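Minutes, hallway and entry subgroup, Flendura House
May, 7:20 pm start

Present: Ngozi Afolabi (chair), Chinyere Effiong (minutes), four residents, one dog

1. Last minutes. Approved after Chinyere corrected "grout" from "grouch." Both were discussed that evening.

2. The wall by the opening. Ngozi reported smudges on the pale wall and a streak near the middle. Two residents think it is a seam. One thinks it is a streak. We did not vote. Motion to wash it first and argue later carried, 5 to 1.

3. Brick-pattern strips. Aliyu Tile quoted $400 to take out both strips and patch the corners. Chinyere said she likes them. Silence was noted. The strips stay for now, and the $400 goes back to the paint line, which stood at $167 before tonight.

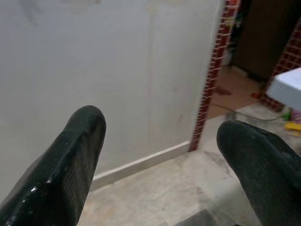

Item 3: brick-pattern edging at the opening, with baseboard.

4. Baseboard. Stays white. A proposal for "oatmeal" was withdrawn by its owner before anyone seconded it. Scuff check to be done with the wall wash.

5. Small colorful items past the opening. Still there -- owners have until the next meeting to claim them. Ngozi asked that this not be read as an invitation to add more.

6. Paint. Vumoren sample card has 23 whites. Discussion ran 20 minutes and was stopped by the chair. Card to be left on the hall table with a pencil.

Actions: Ngozi, sponge and bucket. Chinyere, call Aliyu back.

Closed 8:35 pm.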